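Workshop tips: picking cloth off soft furniture

Falura robotics club, notes for teams entering the household round at Tundberg. Updated Tue 6 January.

The cloth task is worth 1,000 points and most teams lose the bulk of them on the approach. These tips were collected during the December practice sessions. They assume the arms are already calibrated and the emergency stop has been tested by the person who will be holding it.

Prepare the cloth first

Wash new cloths before using them for practice. Sizing from the factory makes the fabric stiff, and a stiff cloth holds a fold that a washed one will not. Skip fabric softener. It leaves a film that transfers to the fingertips and lowers friction.

Throw the cloth onto the furniture from standing height. Do not arrange it. A cloth placed by hand tends to end up with a convenient ridge in the middle, and a controller tuned on that ridge will fail on a flat drape.

Use at least one cloth close in color to the upholstery. Depth data is often noisy on pale fabric over pale fabric, and it is better to learn this in the workshop.

Set up the furniture

Measure the seat height at the front edge and again with light pressure on the cushion. Ours is 460 mm unloaded. Enter the loaded figure as the contact height, or the arm will report a collision where there is only foam.

Mark the position of the furniture legs on the floor with painter's tape. On carpet, use the low-tack kind and press it along the grain. Check the marks between runs; a seat on carpet creeps when it is pushed repeatedly from the same side.

Keep floor lamps in place if the room has them. Lamp poles and the shadows they cast will be part of the real room at Tundberg. Vacuum before each session, because lint collects in finger joints.

Hand and fingers

Wipe the fingertips with a barely damp microfiber cloth before the first run and let them dry. If the pads have gone shiny, scuff them with fine abrasive paper – two or three strokes are enough.

Open the hand fully before descending. Bring the fingers down beside a fold and close across it, so that one side of the hand slides under the material. Closing from directly above usually pinches only the top layer, which then slips.

Limit the closing force. Upholstery seams and piping will catch a fingertip, and a strong grip can lift the cushion cover together with the cloth. If the force reading climbs while the fingers are still wide apart, open, back off a few centimeters and try a different fold.

Route cables with slack at the wrist. Test the slack by turning the wrist through its whole range with the power off. We use Rosent hook-and-loop ties, trimmed short, with the cut end facing away from the fingers.

Wrist camera

Clean the lens every session. Upholstery dust is fine and shows up first as haze in bright areas. Lock the exposure if the camera allows it. The hand blocks a large part of the view, and automatic exposure set by a dark palm will wash out a light wall or floor.

Log the head view and the wrist view against the same clock. A failed grasp can look acceptable from above.

Head view, hand open in front of the seat:
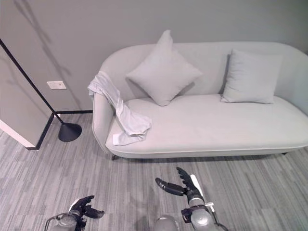

Wrist view, fingers clear of the surface:

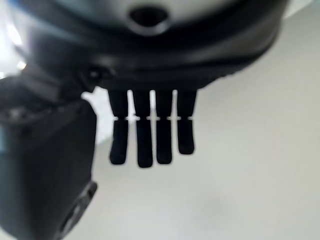
Wrist view, with cloth behind the fingers:

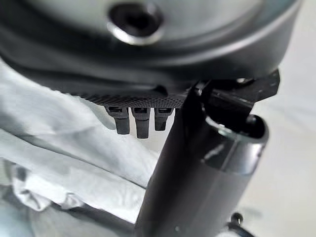

Head view, gripper in the cloth:
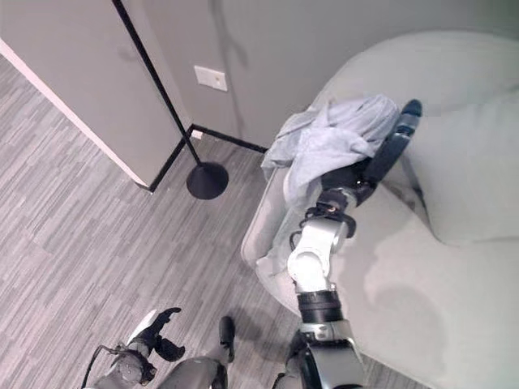
Comment from a reader: We ran the same task on the Honorato team last season and would add one thing about the cushion measurement. Take it in more than one spot. Our seat was a good deal softer in the middle than near the arms, and a single contact height gave us clean grasps at the side and false collisions everywhere else. We ended up with a small lookup table by position. It took an afternoon to fill in and we did not have to touch it again until the foam was replaced.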